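About Distelix

Distelix supplies and runs table-clearing stations for canteens, training kitchens and small dining rooms. The company is based in Skornham and keeps a second store and wash room in Rekbridge. We employ 32 people across the two sites and handle over 2000 trays on a normal working day.

What we do

A used tray carries three kinds of item: tableware that goes back into service, waste that goes out, and small remains that are easily missed. Our work is the separation of the three. We set out the station, agree the sorting order with the client, train the people who will use it and collect the tableware for washing where the site has no wash room of its own.

The basic station is a table with a tray at the centre, a bin to one side and a rack within reach. Bins for dry waste are clear plastic, so that a spoon or a small dish dropped in by mistake can be spotted from the side. Tissue and sweet wrappers go in the clear bin. They should be lifted off the tray first, as both will cover smaller items lying beneath them.
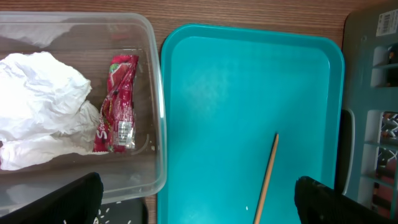 Can a client keep its existing trays?

Existing trays can stay in use if they have a raised rim, a flat base and no cracks. We check a sample of 20 before the agreement starts. Trays that have warped are taken out, as they do not stack safely and hold water after washing.

The sorting order

Our stations follow a written method called Odoi, first used at the Skornham site and revised twice. The current version is dated 16 Mar 2026. It applies to every tray, whatever the meal.

Step 1. Remove paper and wrappers. Put them in the dry waste bin. Food waste has its own container and is scraped off with a rubber blade.

Step 2. Remove the tableware. Bowls are taken before plates, and chopsticks and cutlery last. A plate and a bowl may be carried to the rack separately or together, but a bowl is never stacked on a plate that still has food on it. The rack stands directly against the tray side of the station, with its handle facing the tray. Plates go upright between the tines. Chopsticks do not go in the tines.
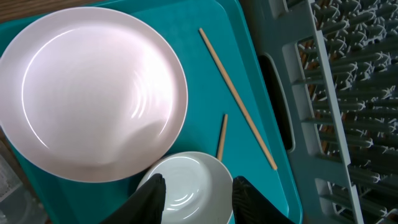 Step 3. Inspect the empty-looking tray. Thin wooden items are the most common thing left behind, particularly when they lie at a slant across the base. Skewers and single-use sticks are waste. Washable chopsticks go to the cutlery pot in pairs. Pick up a stick by the middle, keeping the pointed end away from the hand. Crumbs can stay on the tray, to be rinsed off at the sink.
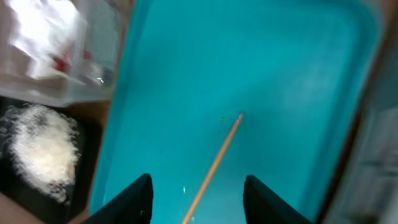
Step 4. Stack the tray. Stacks are limited to 10 trays, all facing the same way. Mixed sizes are stacked separately.

Training

Training takes one morning and is done at the client's own station, with the client's own tableware. New starters work through the four steps slowly, then at service speed. A printed copy of Odoi is left at each station.

Sites and collections

Skornham: office, training room, main wash room. Deliveries to the rear entrance.
Rekbridge: store and wash room. Collections by arrangement only.

Replacement bins, racks and trays are held at both sites. Orders received before noon are packed the same day. Please give the station number, printed on the underside of the table, with any order.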